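Home | Datasets | Docs | Contact

# Tulell grocery price list

Shelf prices for fruit and veg from two shops, Korach and Golestani. 900 rows, typed in by Ayman Kassab. Last changed Oct 11, 2022.

Please don't use this to prove anything about inflation. Two shops are not a country, and I doubt the February rows -- half of them look copied from the week before.

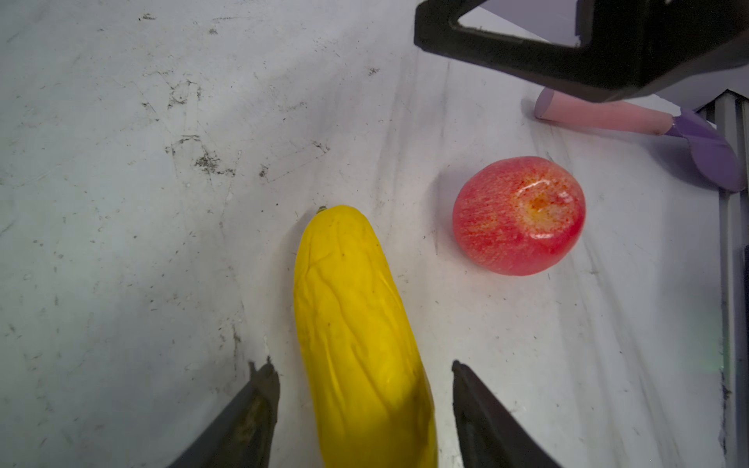
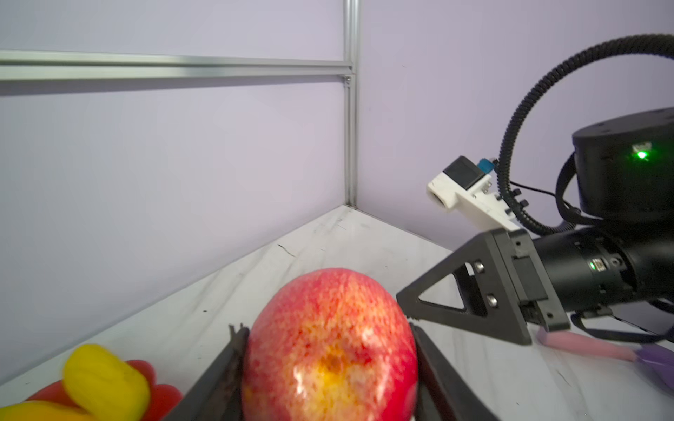 Cucumber (toy), first picture; apple, second.

`price` is per item or per kilo, depending on who wrote the label. The `unit` column claims to say which. I wouldn't trust it for the 24 rows marked "loose".

Missing prices are blank, never zero. "Organic" is whatever the shop said it was.

4 comments | 2 shares

Related:
Cusance bus fares
Korach opening hours
Tulell bread prices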